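Nustura Household Research
Call for participants - everyday use of the microwave oven

Nustura is seeking adults to take part in a study of how people learn to use a small kitchen appliance that is new to them. The study looks at ordinary actions: opening and closing the door, placing a plate on the turntable, and setting the heat and the time by hand. No cooking skill is required. 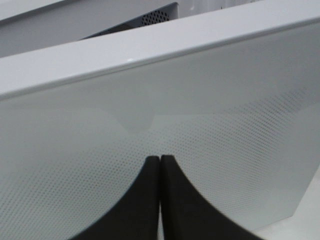 Applicants should be aged 18 or over and able to attend 3 sessions at our Flenitz premises. Each session lasts no longer than an hour. People who seldom use a microwave are especially welcome to apply, as are those who find small dials difficult to turn or to read.

During the first session, participants will be asked to put a plate of play food into a white tabletop microwave and take it out again. Real food is not used at any stage.
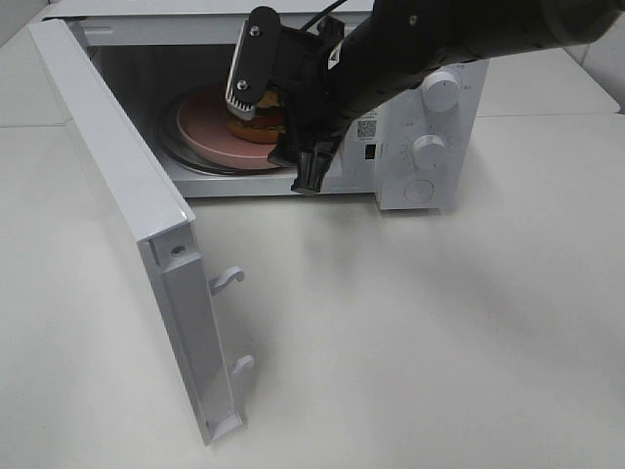 Participants may pause or withdraw at any time without giving a reason. Written instructions are provided in large print, and a member of the study team will be present throughout. Sessions are offered in the morning and the early evening.

The second session is concerned with the controls. The oven has two round dials, one above the other, and participants will be asked to choose a setting on each, first with written guidance and then without it.
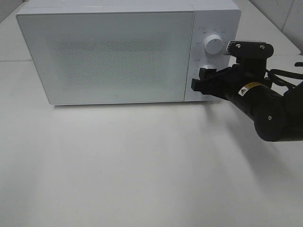

Issued by Muchen Shao, Study Coordinator, Nustura

The printed labels on the oven include some in Chinese. Knowledge of the language is not needed - we wish to hear both from people who read it and from people who do not. A translated card will be supplied in the final session, so that the two experiences can be compared.

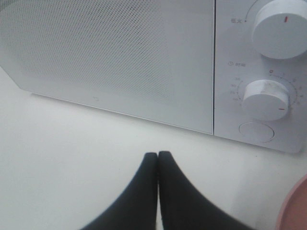
There are 14 places. Participants who complete the study will receive a shopping voucher and the return of their local travel costs. Notes are kept under a number and not a name.

To apply, please write to Sheldon Gauthier, Participant Office, Nustura, Flenitz, stating your age, your preferred time of day and any access needs. Applications close at the end of April.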